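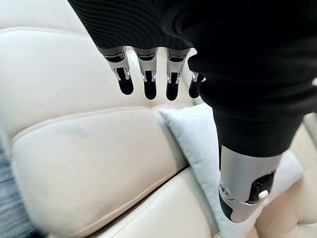
4. 실험 설정

4.1 과제 정의

본 절에서는 3장에서 제안한 시점 가중 융합 모듈 Steltora를 거실형 정리 과제에 적용한 실험의 구성을 기술한다. 과제의 대상은 소파와 그 주변에 놓인 쿠션이며, 로봇은 지정된 쿠션을 양손으로 파지하여 목표 자세로 들어 올린 뒤 지정 위치에 내려놓아야 한다. 쿠션은 강체 물체와 달리 접촉 직후부터 외곽이 변형되므로, 파지 전에 추정한 6자유도 자세가 파지 후에는 그대로 유효하지 않다. 따라서 본 연구에서는 쿠션의 상태를 단일 자세로 표현하지 않고, 네 모서리의 위치와 상변 및 하변의 굽힘 정도로 구성된 저차원 벡터 s로 표현하였다.

하나의 에피소드는 접근, 정렬, 압착, 인양, 배치의 순서로 이루어진다. 접근 구간은 대상 쿠션이 지정된 시점부터 어느 한쪽 손이 쿠션 외곽으로부터 임계 거리 안에 들어오는 시점까지로 정의한다. 정렬 구간은 양손의 손바닥 법선이 서로 마주보는 조건을 만족할 때까지이며, 압착 구간은 양쪽 손끝의 접촉 신호가 모두 유지되는 최초의 시점에서 종료된다. 인양과 배치 구간의 경계는 쿠션 하변이 지지면에서 분리되는 시점과 다시 접촉하는 시점으로 정하였다. 구간 경계는 관절 토크와 접촉 신호로부터 1차 추정한 후 검수자가 영상을 보며 수정하였다.

선행 연구인 Huerta와 Carbone의 설정에서는 대상 물체가 항상 작업대 위에 놓이고 카메라도 외부에 고정되어 있었다. 본 연구의 설정은 이와 두 가지 점에서 차이가 있다. 첫째, 지지면이 평면이 아니다. 소파 좌판은 누빔 구조로 인해 국소적인 요철이 있고, 팔걸이는 상단이 둥글다. 둘째, 모든 영상 입력이 로봇 본체에 장착된 카메라에서 얻어지므로 로봇의 움직임에 따라 시점이 변하고, 손과 전완이 시야의 상당 부분을 차지한다.

4.2 플랫폼과 센서 구성

로봇은 양팔과 다지 손을 갖춘 플랫폼을 사용하였다. 손가락의 각 관절은 위치 제어로 구동되며, 손끝은 검은색 패드로 마감되어 있다. 엄지는 나머지 손가락과 대향하는 방향으로 움직일 수 있으나, 쿠션과 같이 두께가 있는 물체에서는 한 손의 엄지와 검지 사이에 외곽을 끼우는 방식보다 양손으로 좌우에서 눌러 잡는 방식이 더 안정적이었다. 이에 따라 본 실험에서는 파지 유형을 양손 압착 파지로 한정하였다.

영상 센서는 머리 카메라와 손목 카메라로 구성된다. 머리 카메라는 작업 영역을 내려다보는 방향으로 설치되며, 양손과 소파 전면부, 로봇의 발 주변 바닥까지 함께 관측할 수 있다. 손목 카메라는 소형으로, 손등 쪽에서 손끝 방향을 향한다. 그림 1과 같은 손목 시점에서는 손가락과 엄지가 영상의 위쪽과 오른쪽을 크게 차지하고, 그 뒤로 크림색 가죽 면과 쿠션의 일부가 관측된다. 이 시점은 손끝과 대상 사이의 간격을 추정하는 데 유리한 반면, 손이 빠르게 이동하는 동안에는 배경에 움직임 번짐이 발생하고 쿠션의 전체 외곽을 얻기 어렵다.

두 시점의 이러한 특성은 서로 보완적이지만, 단순히 특징을 연결하면 번짐이나 가림이 심한 시점의 특징이 추정을 교란한다. Steltora는 각 시점의 특징 f_h와 f_w에 대하여 신뢰도 가중치를 예측하고, 가중 합을 상태 추정기에 전달한다. 가중치 예측에는 영상 특징 외에 손목의 각속도와 손가락 관절각을 함께 사용한다. 각속도는 번짐의 정도와, 관절각은 손 자체에 의한 가림의 정도와 상관이 있기 때문이다.

카메라 간 시각 동기화는 소프트웨어 타임스탬프로 수행하였다. 내부 파라미터는 격자판을 이용해 보정하였고, 손과 손목 카메라 사이의 외부 파라미터는 수집 시작 전에 한 번 추정한 값을 전 구간에서 고정하여 사용하였다. 외부 파라미터의 드리프트가 결과에 미치는 영향은 5.4절에서 별도로 다룬다.

4.3 환경

실험 환경은 Lombardi 실험동 내에 구성한 거실형 공간이다. 바닥에는 회색 계열의 줄무늬 카펫이 깔려 있고, 벽면은 무늬가 없는 밝은 색이다. 소파는 크림색 가죽 소재로, 등받이에는 단추 누빔이, 좌판에는 직사각형 구획의 누빔이 있다. 쿠션은 가죽면과 색 대비가 큰 청록색 계열과 대비가 작은 흰색 계열로 나누어 사용하였다. 본문에서는 전자를 고대비 조건, 후자를 저대비 조건이라 한다.

색 대비를 조건으로 구분한 이유는 예비 실험의 오차 분포에 있다. 머리 카메라만 사용한 기준 모델에서는 고대비 쿠션의 외곽 추정이 대체로 안정적이었으나, 저대비 쿠션에서는 쿠션 외곽과 좌판의 봉제선을 혼동하는 경우가 반복되었다. 봉제선은 직선에 가깝고 간격이 일정하여 경계 검출기가 높은 응답을 보인다. 특히 쿠션의 하변이 봉제선과 평행하게 놓인 경우, 추정된 하변이 인접한 봉제선으로 이동하는 오류가 두드러졌다.

쿠션의 초기 위치는 등받이 앞, 팔걸이 위, 소파 앞 바닥의 3개 영역에서 선택하였다. 팔걸이 위 영역은 쿠션의 일부가 지지면 밖으로 나갈 수 있어 압착 시 회전이 발생하기 쉽다. 그림 2는 접근 구간의 머리 카메라 영상으로, 청록색 쿠션은 팔걸이 위에, 밝은 색 쿠션은 등받이에 기대어 있다.

그림 2. 머리 카메라에서 본 작업 영역. 서로 다른 영역에 놓인 고대비 쿠션과 저대비 쿠션, 그리고 로봇의 양손.
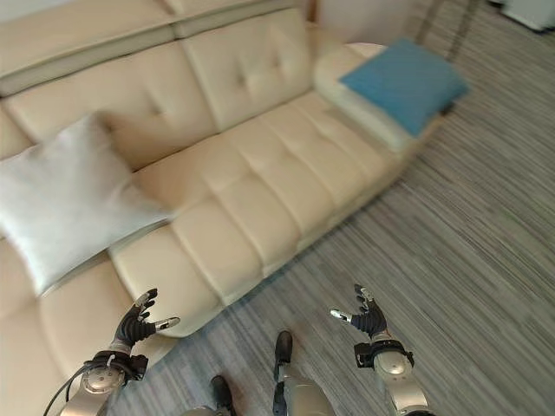 4.4 데이터 수집과 주석

학습 데이터는 원격 조작으로 수집하였다. 조작자는 머리 카메라 영상을 보며 양손의 목표 자세를 지정하고, 손가락의 개폐는 별도의 입력으로 제어한다. 수집은 5월에 시작하였고, 2025-01-10에 확정한 조작 지침을 전 조작자에게 동일하게 적용하였다. 지침에는 접근 방향, 정렬 시 양손의 높이 차 허용 범위, 재파지의 처리 방법이 규정되어 있다. 재파지가 발생한 에피소드는 삭제하지 않고, 최초 압착 구간과 이후의 압착 구간을 별개의 구간으로 기록하였다.

이와 같이 얻은 데이터 집합을 Rillari라 한다. Rillari는 구간 단위로 분할했을 때 3867개의 구간으로 구성된다. 각 구간은 머리 영상, 좌우 손목 영상, 관절각, 관절 토크, 손끝 접촉 신호를 포함한다. 분할은 에피소드 단위로 수행하여 동일 에피소드에 속한 구간이 학습 집합과 평가 집합에 나뉘어 들어가지 않도록 하였다.

상태 벡터 s의 정답은 2명의 주석자가 독립적으로 모서리 위치를 표시한 후 평균하여 구하였다. 모서리가 손이나 영상 경계에 의해 가려진 경우에는 위치를 추측하여 표시하지 않고 미관측으로 기록하였다. 두 주석자의 표시가 허용 범위를 벗어난 프레임은 Martinelli가 재검토하였으며, 재검토 후에도 판정이 어려운 프레임은 손실 계산에서 해당 모서리를 제외하였다. 둥근 모서리를 가진 쿠션에서는 두 변의 연장선이 만나는 점이 아닌, 외곽선에서 곡률이 최대가 되는 점을 모서리로 정의하였다. 이 정의는 압착에 의해 변이 휘는 경우에도 적용할 수 있다.

바닥 영역의 데이터에서는 추가적인 주석 항목을 두었다. 쿠션의 윗변이 소파 하부에 닿아 있으면 접근 가능한 방향이 좌우와 전방으로 제한되고, 손끝이 쿠션 뒤로 들어갈 공간이 확보되지 않는다. 따라서 지지면과의 접촉 외에 소파 측면과의 접촉 여부를 이진 변수로 기록하였다. 그림 3에서는 흰색 쿠션이 소파 하부에 기대어 카펫 위에 놓여 있으며, 양손은 쿠션 앞에서 간격을 두고 마주한다.
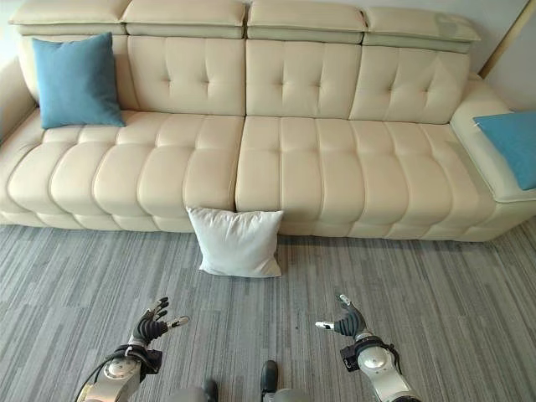

측면 접촉 변수는 상태 추정기의 입력으로 사용하지 않고 평가 시의 층화에만 사용하였다. 추정기의 보조 출력으로 이 변수를 예측하도록 한 변형도 시험하였으나, 주 출력의 오차에는 일관된 변화가 없었고 학습 초기에 손실의 진동이 커졌다. 이후의 모든 결과는 보조 출력이 없는 구성에서 얻은 것이다.

4.5 비교 방법

비교 대상은 다음과 같다. 머리 단독은 머리 카메라의 특징만을 상태 추정기에 전달하는 구성이다. 손목 단독은 좌우 손목 카메라의 특징을 연결하여 사용한다. 단순 연결은 모든 카메라의 특징을 가중 없이 연결한다. Flendard는 D'Amico와 Testa가 제안한 시점 선택 방법으로, 각 시각에서 하나의 시점만을 선택하여 사용한다. 모든 방법은 동일한 영상 인코더와 동일한 상태 추정기를 공유하며, 차이는 특징의 결합 방식에 한정된다.

Flendard의 원래 구현은 강체 물체의 자세를 출력하도록 되어 있으므로, 출력층을 상태 벡터 s의 차원에 맞게 교체하였다. 선택 기준인 엔트로피의 계산 방식은 변경하지 않았다. 교체한 출력층의 초기화에 따른 편차를 확인하기 위하여 서로 다른 난수 초기값으로 학습을 반복하였고, 표에는 중앙값을 기재하였다. 다른 방법에도 같은 절차를 적용하였다.

4.6 학습

손실 함수는 모서리 위치에 대한 항과 변의 굽힘에 대한 항의 합이다. 미관측 모서리에는 마스크를 적용하여 위치 항에서 제외하였다. 굽힘 항은 양 끝 모서리가 모두 관측된 변에 대해서만 계산한다. 이러한 처리를 하지 않으면 추정기가 가려진 모서리를 손끝 부근에 배치하는 편향을 학습하는데, 이는 압착 구간에서 손끝과 모서리가 가까운 표본의 비중이 높기 때문으로 보인다.

신뢰도 가중치에는 별도의 지도 신호를 주지 않았다. 다만 학습 초기에 가중치가 머리 카메라 쪽으로 포화되는 현상이 있어, 초기 단계에서는 머리 영상의 일부 영역을 무작위로 차폐하였다. 차폐 영역의 형상으로는 직사각형보다 손의 실루엣을 사용하는 편이 나았다. 실루엣은 관절각과 손 모델을 이용해 렌더링하였으며, 실제 손의 위치와 무관한 위치에 합성하였다.

5. 결과

5.1 상태 추정

전체 평가 집합에서 Steltora는 비교 방법 중 가장 낮은 모서리 위치 오차를 보였다. 구간별로 보면 접근 구간에서는 머리 단독과의 차이가 작고, 정렬과 압착 구간에서 차이가 커진다. 접근 구간에서는 손이 대상에서 멀어 손목 카메라에 쿠션이 전혀 관측되지 않거나 극히 일부만 관측되는 경우가 많으므로, 손목 시점의 기여가 제한적인 것은 예상된 결과이다. 손목 단독은 접근 구간에서 사실상 추정에 실패하였다.

단순 연결은 정렬 구간에서 머리 단독보다 나은 결과를 보였으나, 인양 구간에서는 오히려 오차가 증가하였다. 오차가 큰 프레임을 검토한 결과, 대부분 손목 영상 전체가 쿠션 면으로 채워지거나 번짐이 심한 경우였다. 이러한 프레임에서 Steltora의 손목 가중치는 낮은 값을 유지하였다. Flendard 역시 같은 프레임에서 머리 시점을 선택하는 경향을 보였으나, 선택이 전환되는 시점에서 추정값이 불연속적으로 변하였다. 이 불연속은 오차의 평균보다는 제어 단계에서 문제가 된다.

저대비 조건에서의 개선은 고대비 조건보다 컸다. 머리 시점에서 쿠션 외곽과 봉제선이 혼동되는 프레임의 경우, 손목 시점에서는 직물과 가죽의 표면 차이가 더 큰 해상도로 관측되어 경계의 판별이 가능하였다. 반면 쿠션이 등받이에 기대어 있고 손이 윗변 쪽에서 접근하는 경우에는 두 시점 모두에서 하변이 가려져, 방법 간의 차이가 거의 없었다.

5.2 파지와 인양

상태 추정기를 양손 압착 제어기와 결합하여 폐루프 실험을 수행하였다. 제어기는 추정된 좌우 변의 중점을 접촉 목표로 사용하고, 변의 굽힘을 이용해 압착 폭을 갱신한다. 압착 폭이 지나치게 작으면 쿠션 중앙이 접히며 앞이나 뒤로 돌출되고, 지나치게 크면 인양 중 하변이 처지다가 미끄러진다. 성공은 인양 후 일정 시간 동안 양측 접촉이 유지되고, 배치 후 쿠션의 중심이 목표 영역 안에 있는 경우로 정의하였다.

고대비 조건의 등받이 앞 영역에서 Steltora의 성공률은 약 95퍼센트였다. 팔걸이 위 영역의 성공률은 이보다 낮았으며, 실패의 대부분은 한쪽 손이 먼저 접촉하면서 쿠션이 회전한 경우이다. 바닥 영역에서는 소파 측면과의 접촉이 있는 표본에서 실패가 집중되었다. 한편 파지가 성립한 이후의 인양 구간에서는 영역에 따른 차이가 크지 않았다.

파지 중의 외형 변화는 굽힘 항의 필요성을 보여 준다. 그림 4는 양손이 청록색 쿠션의 좌우를 잡아 소파 앞에서 세워 든 상태로, 상변은 비교적 곧게 유지되지만 쿠션 중앙을 가로지르는 사선 방향의 주름이 관측된다. 네 모서리만을 사용하는 표현에서는 이러한 변형이 기록되지 않는다.

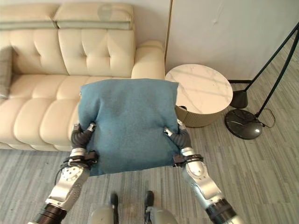
굽힘 항을 제거한 절제 실험에서는 모서리 위치 오차가 거의 변하지 않은 반면 폐루프 성공률이 감소하였다. 감소 폭은 표면이 부드럽고 충전재의 반발이 작은 쿠션에서 컸다. 이는 상태 추정의 지표만으로 제어 성능을 예측하기 어렵다는 점을 시사하며, 추정 오차만을 보고한 선행 연구와의 직접 비교에는 주의가 필요하다.

사선 주름은 현재의 상태 벡터로도 직접 표현되지 않는다. 상태 벡터는 상변과 하변의 굽힘만을 포함하므로, 양손의 높이가 어긋나 발생하는 비틀림은 두 변의 굽힘 차이를 통해 간접적으로만 반영된다. 비틀림을 명시적으로 나타내는 변수를 추가한 구성도 검토하였으나, 정답 주석의 일관성을 확보하지 못하여 본 논문의 결과에는 포함하지 않았다.

5.3 가중치의 시간적 변화

그림 5에는 대표 에피소드에서의 손목 가중치를 구간별로 나타내었다. 가중치는 접근 구간의 후반부터 증가하여 정렬 구간에서 최대가 되고, 압착이 완료된 후 완만하게 감소한다. 좌우 손목의 가중치는 대칭이 아니며, 대상에 먼저 근접한 손의 가중치가 먼저 상승한다. 이 비대칭은 팔걸이 위 영역에서 가장 뚜렷하였다.

입력에서 각속도를 제거하면 가중치의 하강이 지연되었다. 번짐이 영상 특징에도 반영되므로 가중치가 전혀 반응하지 않는 것은 아니나, 반응까지의 지연이 제어 주기보다 길었다. 관절각을 제거한 경우에는 접근 구간의 가중치가 전반적으로 높아졌으며, 손가락이 펴진 상태와 굽혀진 상태의 차이가 사라졌다.

5.4 외부 파라미터 오차에 대한 민감도

손목 카메라의 외부 파라미터에 인위적인 회전 오차를 더하여 평가를 반복하였다. 오차가 작은 범위에서는 가중치의 재분배에 의해 성능이 유지되었으나, 일정 수준 이상에서는 정렬 구간의 오차가 머리 단독보다 커졌다. 가중치 예측기가 기하학적 불일치를 직접 관측하지 못하는 것이 원인으로 판단된다. 두 시점에서 독립적으로 추정한 모서리의 차이를 예측기의 입력으로 추가하는 방법이 가능하지만, 두 시점에서 공통으로 관측되는 모서리가 있는 프레임에만 적용할 수 있다.

5.5 한계

본 실험은 하나의 소파와 하나의 공간에서 수행되었다. 봉제선의 간격이나 가죽의 광택이 다른 가구에서 저대비 조건의 개선이 동일하게 나타나는지는 확인하지 않았다. 조명 또한 확산광에 가까운 조건으로 한정되었으며, 창을 통한 직사광이 있는 경우의 그림자 경계는 고려하지 않았다. 대상의 형상은 정사각형에 가까운 쿠션으로 제한하였고, 원통형 쿠션이나 담요에 대해서는 모서리 기반의 상태 표현을 그대로 적용할 수 없다.

두 쿠션이 겹쳐 있는 초기 배치는 평가에서 제외하였다. 예비 실험에서는 같은 색의 쿠션이 겹친 경우 두 물체의 모서리를 하나의 외곽으로 묶는 오류가 발생하였으며, 대상 지정을 위한 분할 단계의 수정이 선행되어야 한다. 해당 분할 단계의 구현과 학습 조건은 부록 B에 수록하였다.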